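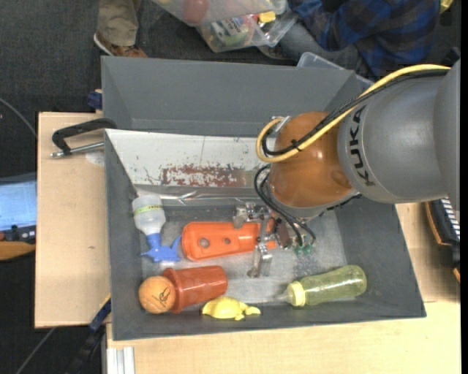 How long does a household keep a thing it no longer uses before letting it go? In our study the middle answer was 84 weeks, and the wait had much more to do with where the thing was stored than with what it had cost.

Figure 1. Grey bin.

4. Results

4.1 Who answered and what they told us

We sent the storage diary to 1,000 households in the two towns, Helgate and Bitcombe, and 773 sent back a diary we could use. We were delighted by that number. The diary is not a small favour to ask. It runs to 16 pages, it wants the month in which each item was last used, and it sends people up ladders and under beds with a pencil behind one ear. Many wrote far more than the boxes allowed, and the margins turned out to be some of the richest material we have.

Each household was asked to choose one cupboard, shelf, shed or spare room and to record everything in it that had not been used since the previous February. They then told us, item by item, why it was still there. We left the word "used" undefined on purpose. In the pilot, Besson found that people had strong and quite sensible ideas of their own about use, and that our definitions only got in the way. A fondue set brought out each winter to be admired and put back was "used" in one home and "not used" in the house next door. Both answers stand.

Helgate and Bitcombe are close in size but differ in their housing. Helgate is mostly older terraces with cellars. Bitcombe grew up later, and most of its homes have a garage or a carport but nothing below ground. We expected this to matter a little. It mattered a great deal, and the rest of this section is largely an account of how.

4.2 Depth of storage

The clearest pattern in the diaries concerns what we call depth, meaning the number of things a person has to open, move or climb to reach an item. A vase on an open shelf has a depth of zero. The same vase in a box, behind another box, in a locked cellar, has a depth of three. Depth was worked out by the households themselves from a short guide with drawings, and when Picard went back over a sample of diaries in person, her own scores matched theirs very well.

Things stored at depth zero or one left the house quickly once they fell out of use. They were seen every day, they got in the way, and somebody eventually carried them to the car. Things at depth three or more hardly moved at all. What surprised us was how sharp the change was between one and two. Adding a single lid or door to an item's hiding place did more to keep it in the house than doubling what had been paid for it.

This helps to explain the difference between the towns. Cellars are deep. A typical Helgate item sat behind a door, down a flight of stairs and under something else. Garages are shallow by comparison, and people walk through them. Bitcombe households passed things on sooner for every kind of item we coded except one, which was sporting goods. We think the garage itself is to blame here. A pair of skis hung on a garage wall looks ready for use, and people told us so. "They're right there," wrote one man of a pair he had not worn in nine winters, "so I might."

4.3 Reasons for keeping

We coded the written reasons by hand. Delorme and Hoarau each read the full set without seeing the other's codes, then met to settle the entries on which they disagreed. There were 313 of these, and the meetings were lively. Most of the trouble came from the phrase "just in case," which can mean that a person expects a need, fears a need, or has simply run out of other things to say. In the end we split it into three codes and used the rest of the sentence to choose between them.

The most common reason of all was duty to another person. The item had been a gift, or had belonged to a parent, or was being held for a grown child who would want it one day. We had guessed that duty would be strong for jewellery, letters and photographs, and so it was. But it was just as strong for electric frying pans. One diary lists a bread maker, a second bread maker and a foot spa, all marked "from Mum." Duty was also the only reason that grew stronger with time. Worry about waste faded, hope of use faded faster, and duty simply dug in.

The second reason was the lack of a good place to send the item. People did not want to put a working object in the garbage, and they doubted that anyone would take it. Hervieu's interviews bring this out beautifully. She spoke with people in both towns who had made one trip to a charity shop, been turned away with a lamp or a child's car seat, and never gone back with anything. A single refusal seemed to close the route for years. It closed it for neighbours too, as the story went up and down the street.

The third reason was repair. These were things kept because they were going to be fixed. Very few had been fixed by the time the diary came back, and the people who kept them were cheerfully aware of it. We would like to defend them a little. Repair items were better looked after in storage than any other kind. They were wrapped, labelled and kept with their screws in a jar. Someone who does eventually open that box will find a job half done already.

4.4 What happened when collection came to the door

Partway through the diary period, both towns took part in a doorstep collection trial under the name Stulto. Households could leave a tub at the curb for reusable goods, with no list of what was or was not allowed. Sorting was done afterward at a shared depot. We had no hand in designing the trial and could not have asked for better timing.

The effect was quick, and it was larger for the shallow items. In the first round people gave what they could reach. Kitchen goods, toys and spare bedding made up most of it. Cellar goods barely appeared. By the third round, though, the Helgate tubs had begun to change. Heavier and odder things came up from below ground: a butter churn, a box of piano rolls, a Puma sports bag full of door handles. Several diaries from this period record a family clearing the top layer of a cellar in one round and finding, a month later, that the second layer had become the top one. Depth, in other words, can be lowered a little at a time, and each round makes the next one easier.

We find this very encouraging. It suggests that a single yearly collection, however well advertised, will mostly gather things that would have left the house anyway. A run of smaller ones reaches further down. The trial was too short for us to say where the gains would level off, and we would dearly like to see one kept going through two winters.

The lack of a list also mattered. People who had been refused at a shop in the past were every bit as likely to fill a tub as those who had not. Once the chance of being turned away in person was gone, the old refusal lost its grip. Some of what they gave could not be reused and had to be recycled or thrown out at the depot. The share was higher than at the charity shops, and anyone planning such a service should budget for it.

4.5 Cases that do not fit

Some diaries pull against all of this. A small group of Helgate homes had deep cellars and almost nothing in them. When Hervieu followed up, nearly all had flooded at some point, and the owners had since moved whatever they cared for upstairs – a kind of forced sorting we had not thought to ask about. We have left these homes in the main results, but readers who prefer to set them aside will find that the gap between the towns becomes wider when they do.

A second group kept nearly everything and was happy to. Their diaries are long, orderly and full of affection. One woman listed the history of each of her late aunt's hats, with the weddings at which they had been worn, and thanked us for the excuse to write it down. It would be a poor reading of our results to treat her shelf as a problem waiting for a solution. The 84-week figure describes how long things tend to sit. It says nothing about how long they ought to, and the diaries persuaded us that households differ on that point for very good reasons.

Finally, moving house overrides almost every pattern reported here. Households that moved during the study let go of deep and shallow items at nearly the same rate, and duty items were the only ones to travel in any number. We return to the movers in Section 5, where they are compared with households that renovated but stayed put.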